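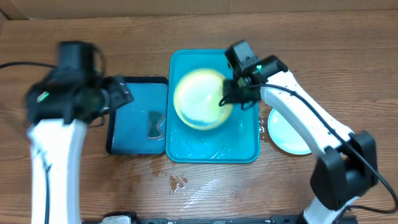 How to budget for a two-arm bench cell used for wet tasks

Last updated November 2, 2023

Most budgets for a small bench cell start with the arms and stop soon after. For dry pick-and-place work that does limited damage. For dishwashing, rinsing or wiping tasks, the items left off the list are the ones that delay the start. The steps below follow the order in which we plan a cell at Bedorent.

Step 1. Write the task down before asking for quotes

State what each arm does, what it holds and where the water is. "Left arm at the sponge container, right arm holds the dish over the tray" is enough detail to begin. Add the largest and smallest object, the heaviest object when full of water, and whether both arms must reach the same point. Vendors quote against the task they are given.

Step 2. Set the reach from the layout

Lay the containers out on a bench at full size and mark them with tape. Measure from each planned arm base to the far edge of the farthest container, then add the length the gripper loses when it tilts. On the Kekby bench this added 4 inches and ruled out the shorter of two arm models. Changing the model after the order would have meant a restocking fee and new mounts.

Step 3. Price the grippers separately

Arm quotes often include a basic gripper. Check three points:

Finger material. Smooth fingers slip on wet glazed rims. A set of replacement pads for the Kekby cell cost $291.
Sealing. Ask for the rating of the gripper and wrist in writing. The rating of the arm does not cover them.
Spares. Order one full set of fingers per arm with the first purchase.

Step 4. Plan for water on the bench

Water will leave the tray. It drips from the dish during transfer and collects beside and under the containers. Bare wood is acceptable for a trial but should be sealed or covered before daily use. Include the following in the budget:

Trays with a raised rim
A bench cover or sealant
Cable clips and sleeves, so that cables are lifted off the work surface
A ground-fault outlet, with power supplies mounted above bench height

For one two-arm bench we allow $411 for this group. Sleeves are the largest part – buy them by the roll.

Step 5. Add consumables and setup time

Sponges, dishes and trays wear out or get dropped. Record the use for the first month and multiply it out for the year. For setup, we hold $2000 per cell to cover mounting, calibration and the first round of layout changes. The Donnelly cell used all of it. The second Binell cell used less, as the mounts were copied from the first.

Step 6. Compare quotes on the same sheet

Use one row per item and one column per vendor. Enter "not included" wherever a vendor leaves an item out, and fill in the price from another source before adding up the column. Shipping, import fees and the length of the warranty go in their own rows. Check whether liquid damage is excluded from the warranty – it usually is.

Keep the sheet after the order is placed. Actual costs go in a final column and become the starting figures for the next cell.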